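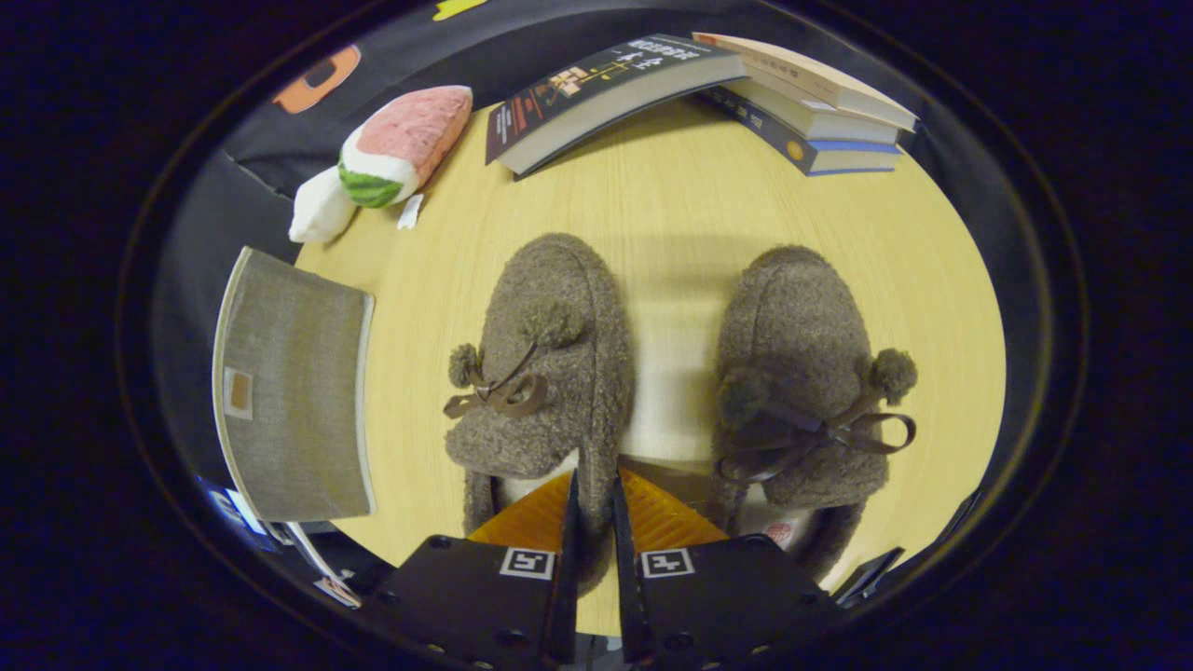

Slippers, toes away, fingers parted at the heels.

Home Reviews Bench & Tools Grippers Forum Login

Arberg hand-held gripper kit, six weeks in

by Seema Vashisht

Quick one, we have a batch to finish tonight. A few people on the forum asked if the Arberg is worth the money now Kushwaha has stopped shipping theirs. Short version: yes, if you're ok with doing your own pads. Long version follows, mostly about keeping the thing running.

Paid 2,159 for the kit. Handle, trigger, two fingers, wide lens camera, one set of the orange soft pads, a printed sheet of spare markers, a case that doesn't close properly once you've added a battery. No charger. Check you have one.

Setup

Took me a morning. Could be an hour if the leaflet was any good. Order that worked for me: fingers on first, loosely. Then pads. Then close the trigger all the way and look at where the pads meet. If one side touches before the other, slide the finger block, don't force the pad. Only tighten when they meet flat. Then markers, dead last. I did markers first and got glue on one wiping down the block, had to redo it.

The markers are how the software gets finger width, one on the front of each finger, so they need to sit square and stay clean. A lifted corner gives you a width that jumps around and you'll spend the afternoon blaming the camera. Ask me how I know. Matte sheet only, the glossy spares are useless under our ceiling lights.

Width calibration: open fully, hold, close fully, hold. Do it slow. The leaflet says once per install. We do it every morning, before coffee, and again any time a pad gets swapped. Skipped it one day in January and threw out 112 recordings. Not doing that again.

The view

Wide and very dark round the rim. You get a bright oval in the middle and the corners go to black. Fine for the job, fingers always sit at the bottom center and you can see the gap between them, but it takes a few days to learn how much table you're really getting. Anything down by the lower corners, forget it. We move what matters to the middle.

Soft stuff with bits on it is the real test imo. The fuzzy slippers up top are a good one: pom-poms, a ribbon bow on each, brown on brown so not much contrast inside the shoe. The white lining at the heel helps when you're lining up. Books are the opposite problem, flat and thin edges, you want the pads clean and the tips level or you'll just push the book along.

Pads

OK so this is the weak point. They pick up fuzz from any nubby fabric and once they've got a coat of it the grip changes. Wipe with a damp lint-free cloth, let them dry, carry on. No alcohol, it clouded our first pair and I think made them stiffer too. Nosipho Sibiya on the other bench uses plain tape to lift the fluff and says it's quicker. Probably is. I don't like what it leaves behind.

Replace when the tip edge goes ragged. We've been through 4 pairs in 6 weeks. The official ones from Arberg are slow to arrive. Javurden sells a pour-it-yourself mold that fits, a touch thicker at the root, so recalibrate. Mine came out with bubbles the first time, second pour was good.

Repairs so far

Trigger went sticky in week three. Two screws on the handle shell, lift it off, fluff in the slide. Brush it out, tiny bit of dry lube, shell back on. Do not lose the spring, it sits loose and it will go accross the room.

Finger block worked loose once, low strength threadlock fixed it. Camera mount is still fine, I put a paint pen line on it so I can tell at a glance if it has shifted. Cable is stiff and pulls on your wrist, swapped for a thinner one from Prurnport with a right angle plug, much better. Should come in the box at this price.

Good: fingers are solid, markers easy to swap, holds calibration through a full day.
Bad: pads, cable, leaflet, case.

Would buy again. Order pads the same day you order the kit, over a month wait on mine. Will post the mold settings in the forum thread when I get a minute.

We use cookies to remember your login and count visits. Accept Reject Settings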